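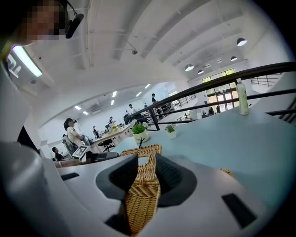

A woven wicker handle in tan and honey tones.

2020-04-27

Care of Wicker and Rattan in the Home

The purpose of this entry is to set down the method of care followed in this household for woven goods. Readers of the earlier entry on the Rorngate market have asked for it, and the notes on storage have been revised.

Wicker is a way of weaving. Rattan, willow and cane are materials. Sellers often use the words as if they meant the same thing, and a buyer should ask which material has been used. Willow baskets tolerate a damp cloth well. Paper cord does not, and should only be brushed.

Dust is to be removed with a soft, dry paintbrush, working along the strands. Where a stain remains, one teaspoon of mild soap in 500 milliliters of lukewarm water is sufficient. The piece should then dry in moving air, away from radiators and direct sun. A basket must never be put away damp. Two of mine were lost to mold in November, and the fault was entirely my own.

Handles deserve separate attention. Most of the weight is borne at the points where the handle enters the rim, and a loose strand there should be tucked back and glued before the basket is used again. I have used Siltik wood glue for this purpose with fair results, although it dries darker than the label suggests.

A further entry will address the repair of chair seats. The cane has been ordered from Jitpraphai and has not yet arrived.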